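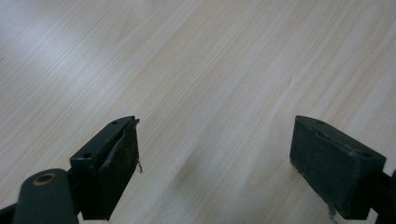 The Cetia is a hand-held gripper sold as a kit, and the part of it that decides whether I would buy a second one is the finger pad. I have used mine for long enough to have opinions about the linkage, the trigger, the camera mount and the packaging, but the pads are where the money goes after the first invoice. The left one on my unit has scuffed across the gripping face, and along one edge a thin strip has started to peel and curl outward. The right one has light scratches and a chipped-looking patch near the bottom. The jaws under them are fine. Both are still solid blocks, with small holes along the top.

Some background. I record manipulation demonstrations for a small contract shop in Lirstead. The work is picking up household things by hand with an instrumented gripper and putting them down somewhere else, many times, so that an arm with the same fingers can be trained on the result. The kit matters because the geometry has to match the arm. If the hand-held jaw closes differently from the one on the robot, the recordings are worth much less.

Valdovinos sells the Cetia in two versions. The base kit is $579 and includes the body, two fingers, the linkage set, a wrist camera bracket, a hex key and a printed sheet with torque values. The other version adds a trigger encoder. I bought the base kit and paid for it myself.

Assembly

The sheet says 45 minutes. It took me longer the first time, mostly because the left and right linkages look the same on the bench and are not the same. They are marked on the inner side, in raised characters you can feel more easily than read. Once I knew that, a full teardown and rebuild fit into the stated time with room to spare.

The pivots run in metal bushings with a brass-colored ring. I had expected plain plastic holes at this price and was glad to be wrong. Side play at the fingertip was low when new and I have not had to replace a bushing. I wipe them down and put nothing on them. The sheet says not to oil them, and Uchenna Onuoha, who runs the same kit at a different site, oiled hers and spent an evening cleaning grit out.

Grip and closing force

Trigger travel is long and close to linear. Force at the tip is adequate for cups, boxes, folded cloth and small tools. It is poor for anything thin and flat lying on a hard surface. The front of the finger is too blocky to get under a card or a coin, and sliding the object to the edge of the table first is the only method I have found reliable. This is a limit of the jaw shape, and the arm version has it too, so at least the two agree.

Opening width is good. I have not yet had an ordinary mug I could not straddle.

Pads

Each pad is a thin layer bonded to the inner face. Valdovinos ships them pre-applied and sells replacements in packs of 15. There is no groove or lip in the jaw to protect the pad's edge, so every contact that slides along the finger works directly on the bond line. Mine began to lift at the edge, stayed usable for a while, and then started to catch on fabric.

They also pick up dust. A dusty pad slips on glossy plastic well before it looks bad. A damp lint-free cloth brings most of the grip back. Alcohol brings back more, but I suspect it weakens the adhesive and I have stopped using it near the edges.

I tried the third-party pads from Fluro for comparison. They are softer and grip better on glass. They are also slightly thicker, which changes the closed position and meant I had to recalibrate. Efe Nwankwo did the calibration check with me and we both got the same offset, so it is at least repeatable. If you mix pad brands across units, write down which unit has which.

Support

I wrote to Valdovinos about the peeling edge and got a reply from Nnamdi Usman in 2 days. He confirmed that the bond is the known weak point and sent a revised application note. It asks for a longer clamp time and a light sanding of the jaw before bonding. I have not followed it yet, so I can't say if it helps. He did not offer free pads and I did not ask.

Smaller complaints

The camera bracket uses a different screw head from the rest of the kit. The single hex key does not fit it.

The dark green finish shows every pale scratch. It makes no difference to the recordings, but resale photos will be unkind.

The printed sheet has no part numbers. To order a replacement linkage you have to match it against a drawing on the website, and the drawing shows the older body.

Would I buy it again

For this kind of recording, yes, with a pack of pads in the same order. For general pick-up work or teaching, I would look at something cheaper with screw-on pads. The old fingers stay on until the current batch is finished, and the rebonded set goes on after that. I will post the clamp time I used and how long the edge held.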